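Members of the Gistden shared office and workshop building are asked to read these answers before contacting the front office. They cover the care of desks, the storage of cleaning products, and the equipment left on shared furniture. The page was last revised in August.

# Desks and Cleaning Supplies: Frequently Asked Questions

## General

**Who is responsible for cleaning my desk?**

Each member is responsible for the surface of the desk he or she uses. Gistden staff clean the floors, the restrooms and the kitchen. Staff do not move personal items, papers or work in progress, and a desk covered with such items will not be wiped down.

**How often should a shared desk be cleaned?**

Shared desks must be wiped at the end of every booking. Assigned desks should be wiped at least once a week. The white desktops show ink, coffee and pencil marks quickly, and marks left for several days are harder to remove.

**May I bring my own cleaning products?**

Yes, provided that the product is in its original bottle and the label can be read. Unlabeled bottles will be removed. No member may keep more than 1000 ml of any liquid cleaner at a desk.

## Bottles and Storage

**Where may a cleaning bottle be placed while I am working?**

A bottle may stand on the desk during cleaning. It should be upright, with the cap closed, and away from network equipment. Please return it to the supply cabinet when you have finished.

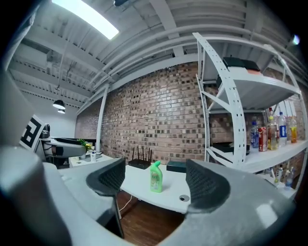 *Green cleaner-type bottle standing on a white desk, with the Wi-Fi router toward the back.*

**Are toilet and restroom cleaners suitable for desks?**

No. Many of these products are acidic or contain bleach, and they can dull a desktop or discolor metal fittings. The bottles with angled necks are intended for restroom use and should go back to the restroom shelf. For desks, use the Tritska surface spray supplied in the cabinet, or a damp cloth with a small amount of dish soap.

**May different cleaners be used together?**

Different cleaners must never be mixed, either in a bucket or on a surface. Bleach combined with an acidic product or with ammonia releases harmful gas. If you are unsure what was last used on a surface, rinse it with plain water and let it dry before applying anything else.

**What should I do if I find a bottle lying on its side?**

Check that the cap is tight, stand the bottle up, and look at the desktop for liquid. If the bottle has leaked, put on the gloves kept in the cabinet, wipe the area with paper towels, and then wipe it again with a wet cloth. Report any leak larger than 100 ml to the front office.
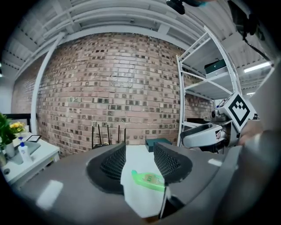

*Green bottle with a pale yellow label, on its side at a white tabletop.*

**Where do empty bottles go?**

Rinse the bottle, replace the cap, and place it in the recycling bin beside the Kovari loading door. Bottles that still contain product should be handed to the front office. Please do not pour leftover cleaner into the kitchen sink.

## Equipment on the Desks

**May I move the Wi-Fi router to clean behind it?**

Routers should remain where they are. Wipe around them with a dry cloth and do not spray toward them. If a router has to be moved — for example, after a spill — ask the front office first, as other members may lose their connection.

**How should the cable grommets be cleaned?**

Use a barely damp cloth on the metal ring and dry it at once. Liquid must not run through the opening, where it can reach the cables under the desk. Loose cables should be secured with the reusable ties in the cabinet so that they do not catch on chairs.

**Can I clean the brick wall behind the desks?**

Members are asked not to wash the brick. Dust may be removed with a soft brush. Spray cleaners leave stains on brick and mortar, and tape or adhesive hooks are not permitted.

## Supplies and Requests

**How do I request more supplies?**

Write the item on the sheet inside the cabinet door in the Inga room. Orders are placed once a month, and each request is limited to 5 items per member company.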